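Utilizamos cookies para melhorar a sua experiência. Ao continuar a navegar, aceita a nossa política de privacidade. Aceitar | Gerir preferências

Tempo de leitura: 6 minutos

Uma sexta-feira na oficina da Urkeck

Andava há meses a prometer a mim mesmo que ia lá, e desta vez fui mesmo. A Urkeck é uma oficina partilhada que fica por cima de uma antiga serração, com uma escada exterior de ferro que faz um barulho tremendo quando se sobe com pressa (e eu subi com pressa, estava a chover). Na última sexta-feira de abril abriram as portas às 18h30 para mostrar o que se anda a construir lá dentro, e eu, que tenho um braço de três eixos meio desmontado na garagem desde o verão passado, só queria ver uma coisa: o Gellow.

Para quem não segue a lista de discussão, Gellow é o nome que deram ao braço robótico que um pequeno grupo da oficina está a montar às quintas à noite. Já tinha lido as mensagens todas, incluindo a discussão interminável sobre redutores, mas ler é uma coisa e ver aquilo em cima de uma mesa é outra. Que maravilha de projeto!

A chegada

Recebeu-me a Gheorghița Costache, que trata da parte mecânica e que me pôs logo uma chave sextavada na mão para a ajudar a apertar a tampa de uma caixa de ligações. Gostei disso. Há visitas em que ficamos atrás de uma fita a olhar, e ali em dez minutos já tinha as mãos sujas.

A oficina tem duas salas. Na primeira estão o torno, a serra de fita e uma impressora 3D que passou a noite inteira a fazer engrenagens para o relógio de alguém. Na segunda trabalha-se em eletrónica e em robótica, e é onde está o Gellow. Entre as duas há uma porta de correr que prende a meio e que é preciso levantar um bocadinho com o pé. Fica o aviso para quem for.

Os membros pagam uma quota de 40 euros por mês e têm chave própria. Perguntei se havia lista de espera e há, mas curta.

O que está lá dentro

A base do braço veio de uma máquina de embalar que um fornecedor ia mandar para a sucata. Aproveitaram a placa de aço, dois rolamentos e pouco mais. O resto é desenho deles, com três versões do cotovelo até chegarem a uma que não tivesse folga. A Gheorghița guarda as versões antigas numa gaveta e mostrou-mas todas, com gosto, a explicar onde cada uma cedia. A primeira tinha as paredes finas demais junto aos parafusos. A segunda aguentava bem, mas a correia roçava por dentro e largava um pó preto que aparecia em todo o lado.

O controlador é uma placa Tukuvport, que eu não conhecia. Faz o essencial, e a documentação é escassa - duas páginas e um esquema com uma legenda trocada, que lhes custou um fim de semana. Entretanto escreveram as notas deles e puseram-nas na pasta partilhada da oficina. Pedi uma cópia na hora.

No total gastaram 190 euros em peças novas, sem contar com o que já lá havia. Os motores vieram em segunda mão, e foi aí que tiveram sorte. A parte mais cara foi a cablagem, o que me deixou a fazer contas à minha.

À volta da mesa

A tarefa que andam a trabalhar agora é a que me interessava: pegar em objetos correntes e mudá-los de sítio. Nada de cubinhos todos iguais. A mesa branca do Gellow parecia o conteúdo de uma mochila despejado com algum cuidado, com um pãozinho num prato de vidro ondulado, uma garrafa de Nescafé deitada, canetas, uma régua transparente e um afia cor-de-rosa. Fiquei encantado com a régua. Quem já tentou que uma câmara reconheça plástico transparente sobre um fundo claro sabe o sarilho que é.

Falámos muito tempo sobre o pão. Um objeto mole obriga a pensar na força de fecho, e a garra tem de parar antes de deixar marca. Eles resolvem isso a ler a corrente do motor dos dedos, com um limite diferente para cada família de objetos. A tabela dos limites está escrita a lápis numa folha presa à parede da primeira sala, cheia de emendas. Para o pão, o valor que lá estava naquela noite era 200, em miliamperes, com um ponto de interrogação ao lado.

As canetas são outro caso. São finas, rolam e, quando se cruzam umas com as outras, apanhar a de baixo mexe em tudo o resto. A Gheorghița defende que se deve tirar sempre primeiro a que está por cima. Um colega dela acha que mais vale empurrar o monte e separar tudo antes de agarrar. Discutiram isto à minha frente durante um bom bocado, com imensa simpatia, e eu mudei de opinião pelo menos duas vezes. 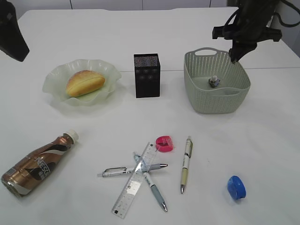 A garra

É a peça de que mais gosto. Preta, angulosa, montada de maneira a apontar para baixo, com os dedos virados para a mesa. O cesto entrelaçado verde-acinzentado, que serve para treinar as aproximações por cima do rebordo, é mais traiçoeiro do que parece: se a trajetória for baixa demais, a ponta do dedo pode prender-se na borda e arrastar tudo. Lá dentro puseram uma figurinha de poucos centímetros, de parte de cima branca, para obrigar o braço a descer mesmo até ao fundo.

Os dedos trocam-se com 2 parafusos. Experimentei eu próprio num conjunto de reserva que estava na bancada e demorei menos do que a mudar um bico da impressora. Já tinham testado pontas com borracha de câmara de ar, com fita de raquete e com silicone vazado em casa. A do silicone agarra lindamente, mas rasga-se no canto ao fim de algum uso, e por isso querem arredondar o molde. Levei um dos moldes antigos para casa, oferecido, e está neste momento ao lado do teclado.

Perguntei também pelos cabos, que são o meu calcanhar de Aquiles. No meu braço passam todos por fora e prendem-se em tudo. O conselho foi deixar uma volta generosa e só fixar depois de levar cada eixo aos dois extremos, à mão e com a corrente desligada. Parece óbvio, eu sei. Fiz exatamente o contrário.

O resto da noite

Lá para as nove apareceu alguém com uma panela de caldo verde e a conversa mudou-se para a primeira sala. Estive a ver um tear de mesa com motor de passo, um projeto ainda no princípio, e uma estufa pequena que rega sozinha. Conheci também duas pessoas da oficina Grajales, que fica a uma hora de comboio e quer construir um braço a partir dos mesmos desenhos. Ficou combinado que os ficheiros seguem assim que a lista de peças estiver limpa, com os nomes dos parafusos todos na mesma língua (neste momento estão em três).

Saí de lá já perto da meia-noite, com um caderno cheio de rabiscos e uma vontade enorme de pegar outra vez no meu cotovelo. Na manhã seguinte desmontei-o todo. As paredes junto aos parafusos eram finas demais, tal como na primeira versão deles, e uma já tinha uma racha.

Notas práticas para quem quiser ir: a entrada é pelas traseiras, há lugar para bicicletas debaixo da escada e convém levar calçado fechado. Não é preciso perceber de eletrónica. As noites do Gellow são às quintas, a partir das 20h, e quem quiser aparecer deve escrever antes para a lista, só para não encontrar a porta fechada. Eu volto lá em breve, com a minha placa de controlo debaixo do braço e uma lista de perguntas que já vai na segunda página.

Gostou deste artigo? Subscreva a newsletter e receba as próximas visitas no seu e-mail.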